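Warum ich Handgreifer für die beste Idee seit Langem halte

Von Ildikó Antal

Ich schreibe seit Jahren über Automatisierung, und meistens langweile ich mich dabei ein bisschen. Wieder ein Arm, wieder ein Käfig drumherum, wieder ein Prospekt mit Zykluszeiten. Dann habe ich im August zwei Tage mit dem Handgreifer-Set von Fesano verbracht, und seitdem rede ich beim Abendessen von nichts anderem (meine Familie trägt es mit Fassung).

Das Prinzip ist schnell erzählt. Man nimmt in jede Hand einen Greifer, wie er sonst vorn am Roboterarm sitzt, und erledigt damit eine Aufgabe: einen Becher aufnehmen, ihn weiterreichen, etwas hineinlegen. Die Kamera am Gerät zeichnet auf, die Software von Fesano rechnet die Bewegung heraus, und aus vielen solchen Vorführungen lernt später ein Roboter. Der Arm selbst muss dafür gar nicht im Raum stehen. Wer je versucht hat, einem Industriearm per Bedienpult beizubringen, wie man eine Puppe hinsetzt, weiß, was das für eine Erleichterung ist!

Mich überzeugt vor allem, wie wenig Vorbereitung das braucht. Bei Jodmont, wo ich ausprobieren durfte, lag das Set in einem Koffer, den Sheyla Arango auf den Tisch hob und aufklappte, und eine knappe halbe Stunde später machte ich meine ersten Aufnahmen. Schlechte, wohlgemerkt. Ich griff zu hastig, drehte das Handgelenk, wie ich es beim Kochen drehe, und musste mir sagen lassen, dass kein Arm der Welt das nachmacht. Beim zehnten Versuch wurde es ruhiger, beim zwanzigsten hatte ich vergessen, dass ich Werkzeug in der Hand hielt.

Überhaupt, diese Gegenstände. Ich mag es sehr, dass mit Spielzeug und Trinkgläsern geübt wird und mit Bechern, die jeder zu Hause hat. An einem Stahlwürfel lernt ein Roboter wenig über die Welt, in der wir wohnen. Ein Glas dagegen ist eine kleine Gemeinheit: durchsichtig, glatt, empfindlich, und je nach Licht für die Kamera fast unsichtbar.
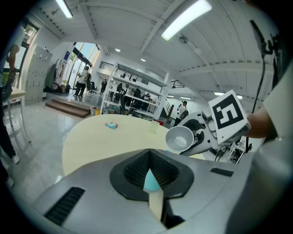 Zwei Greifer gleichzeitig zu führen ist eine Sache für sich. Allein bin ich kläglich gescheitert, die linke Hand wollte immer dasselbe wie die rechte. Zu zweit ging es gleich viel besser, wenn auch langsamer, und man fängt unweigerlich an, sich mit Kopfnicken zu verständigen. Die aufgedruckten Schwarz-Weiß-Muster auf den Würfeln helfen der Software, die Geräte zueinander einzuordnen. Man gewöhnt sich nur schwer ab, die Hand davorzuhalten, und dann taugt die Aufnahme eben nichts.

Nun zu den Einwänden, denn es gibt sie. Das Set ist schwerer, als es sein müsste. Nach einer Stunde merkt man den Unterarm, nach zwei merkt man die Schulter. Das Kabel nervt, und ich verstehe nicht, weshalb Fesano keine Variante mit Akku anbietet. Skevstead macht das bei seinem Gerät, das ich kurz in der Hand hatte: 444 Gramm, sehr angenehm, dafür wirkten die Finger auf mich so weich, dass ich einem vollen Glas damit nicht über den Weg trauen würde. Ich bleibe vorerst beim schwereren.

Und der Preis? 3.093 Euro kostet das Paar mit Software, Ersatzfinger eingeschlossen. Das ist viel Geld für eine Schule und wenig für jeden Betrieb, der schon einmal ein Angebot für einen Roboterarm samt Einrichtung gelesen hat. Ärgerlich finde ich, dass die Jahreslizenz ab dem zweiten Jahr mit 600 Euro zu Buche schlägt und im Datenblatt sehr klein gedruckt steht. Das gehört nach oben.

Trotzdem: Ich wünsche mir diese Geräte in Berufsschulen, in Pflegewerkstätten, in kleinen Schreinereien. Bisher haben Leute Roboter eingerichtet, die programmieren können. Jetzt könnten es Leute tun, die greifen können, und das sind sehr viel mehr. Eine Altenpflegerin weiß besser als jede Ingenieurin, wie man einen Becher so anreicht, dass er nicht überschwappt. Ein Lagerist hat die richtige Drehung seit zwanzig Jahren im Arm. Dieses Wissen hat sich bisher kaum aufschreiben lassen, und ich finde es großartig, dass man es nun vormachen kann.

Sheyla Arango ist übrigens skeptischer als ich. Sie hat bei Jodmont 452 Aufnahmen von einer einzigen Becheraufgabe gesammelt und sagt, vor allem die Geduld der Leute werde unterschätzt, die so etwas vormachen sollen. Da ist etwas dran. Ich fahre im Winter wieder hin und will dann endlich die Sache mit der linken Hand lernen.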